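# 한국어로 일기를 쓴 지 8개월

9월부터 매일 밤 한국어로 일기를 쓰고 있습니다. 처음에는 한 줄만 썼습니다. "오늘은 비가 왔다." 그것이 전부였습니다. 지금은 한 페이지를 쓸 때도 있지만, 여전히 한 문장에 사전을 두 번 찾습니다.

제가 제일 어려운 것은 문법이 아니고 말의 높이입니다. 일기는 저 혼자 읽는 글인데 "했습니다"로 쓰면 누구에게 보고하는 것 같고, "했다"로 쓰면 신문 기사 같습니다. "했어"로 써 본 적도 있습니다. 그러면 제가 저에게 반말을 하는 것이라서 조금 부끄러웠습니다. 제 모국어에는 이런 고민이 없습니다. 결국 "했다"로 정했는데, 피곤한 날에는 세 가지가 한 페이지에 다 섞여 있습니다.

공책은 동네 문구점에서 산 100쪽짜리 줄 공책입니다. 줄 간격이 좁아서 받침이 두 개 있는 글자를 쓰면 아랫줄을 건드립니다. "읽다", "밟다", "닮다" 같은 글자가 그렇습니다. 그래서 저는 한동안 "읽다" 대신에 "보다"를 썼습니다. 책을 보다, 편지를 보다. 나중에 다시 읽으니까 제가 8개월 동안 아무것도 읽지 않은 사람처럼 보였습니다.

틀린 곳은 그날 고치지 않습니다. 일요일 아침에 커피를 마시면서 파란색 펜으로 한꺼번에 고칩니다. 가장 많이 틀리는 것은 "은"과 "이"입니다. 설명을 들으면 이해가 되는데, 쓸 때는 손이 먼저 갑니다. 지난주에는 "날씨는 좋아서 산책했다"라고 썼습니다. "날씨가"로 고쳤습니다. 왜 그런지 옆에 적으려고 했지만 이유를 한국어로 쓸 수 없어서 물음표만 그렸습니다. 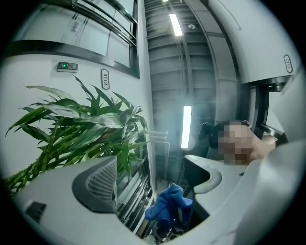

Quyên Ngô는 생각이 달라서, 일기는 절대로 고치면 안 된다고 했습니다. 고친 일기는 숙제가 되고, 숙제가 되면 거짓말을 시작하게 된다고요. 자기는 쉬운 단어만 골라 쓰다가 하지도 않은 일을 쓴 적이 있다고 합니다. 미역국을 끓였는데 "미역"의 철자가 자신이 없어서 라면을 먹었다고 썼답니다.

저도 웃었지만 집에 와서 제 공책을 다시 넘겨 보았습니다. "기분이 좋았다"가 아주 많았습니다. 그중에는 좋지 않은 날도 분명히 있었습니다. 서운하다, 허전하다, 답답하다 같은 말을 그때는 몰랐습니다. 특히 "서운하다"는 제 말로 옮기려고 하면 지금도 두 단어가 필요합니다. 화가 난 것은 아니고 슬픈 것도 조금 다릅니다.

그래서 이번 달에는 방법을 바꾸었습니다. 모르는 감정은 그냥 제 모국어로 쓰고, 옆에 빈칸을 둡니다. 맞는 한국어를 만나면 그때 채웁니다. 지금까지 채운 빈칸은 두 개입니다. 하나는 "머쓱하다"이고, 하나는 "홀가분하다"입니다. "홀가분하다"는 버스에서 옆에 앉은 아주머니의 전화 통화를 듣다가 찾았습니다. 엿들은 것은 죄송합니다.

공책은 이제 70쪽까지 왔습니다. 다음 공책은 줄 간격이 넓은 것으로 사려고 합니다. 혹시 좋은 공책을 아시는 분은 댓글로 알려 주세요. 맞춤법이 틀린 곳도 알려 주시면 일요일에 고치겠습니다.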